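To: Skemside Residents list
Subject: Re: Hallway paint, again

On the list, a neighbor wrote:
> I picked up two sample pots of Galang eggshell and both look gray
> in my hallway by four in the afternoon. The card said warm. Is it
> the paint or is it me? Also, does one gallon cover a hallway? I
> have now had three answers, all from the same store.

It's the hallway. North light turns every warm white into dishwater, and no card will tell you so. We painted ours last December, which I don't recommend, and I went through 17 little pots before I gave up on white altogether. Peach did it. Peach on the long wall, dark brown at the end, and the wood floor left alone. 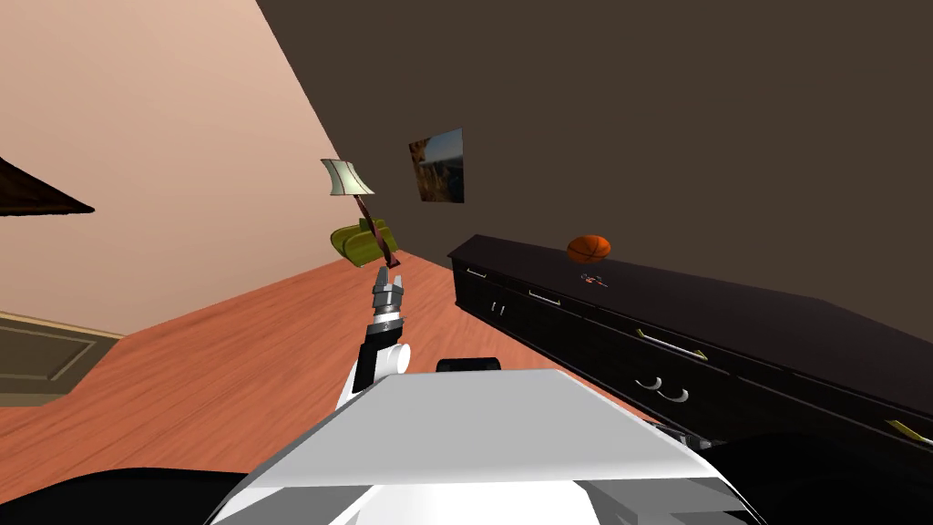

Peach on the left, brown on the right.

My wife's view was that the brown would make the place feel like the inside of a shoe. She has since come around, or has stopped bringing it up. The thing with a dark wall is that you have to commit – one coat looks like a mistake and two look like a decision. I used Rornell for the brown and it took three.
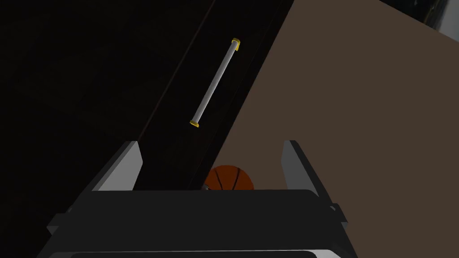 As for coverage, ignore the can. The can assumes a wall as smooth as glass and a painter who never stops for a sandwich. Work out your square feet, take off the doors, then buy one more quart than you can justify. I did the whole ground floor, roughly 900 square feet of wall, and still ran dry behind the radiator. It remains primer back there and will until we sell.

I typed up my notes at the time and never sent them, so the start is pasted below for anyone who is still reading.
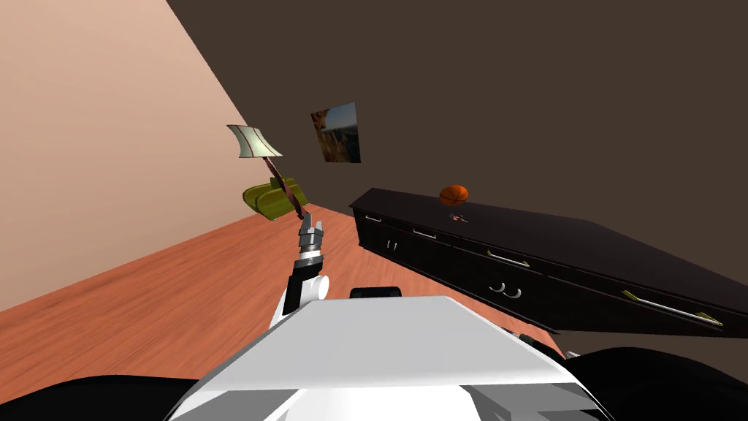
SKEMSIDE, May 11, 2024

Wash the walls first. Everyone skips it and everyone is sorry. Sugar soap, plain water, then leave it overnight. Fill the dents, sand, find the dents you missed, fill those. Cut in along the ceiling before you touch a roller.

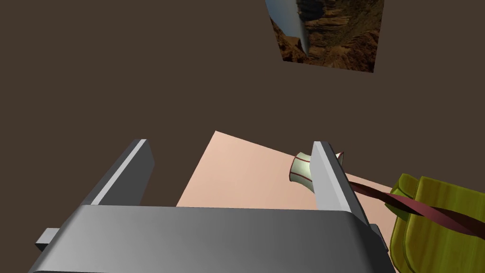
Buy the good tape. Indoron makes a cheap one that came off with a strip of my ceiling attached, and I have written to them twice. Pull the tape while the last coat is still a little soft, and pull it slowly.

That's as far as the notes go. I have half a can of the brown left if anybody wants it – you'd have to collect.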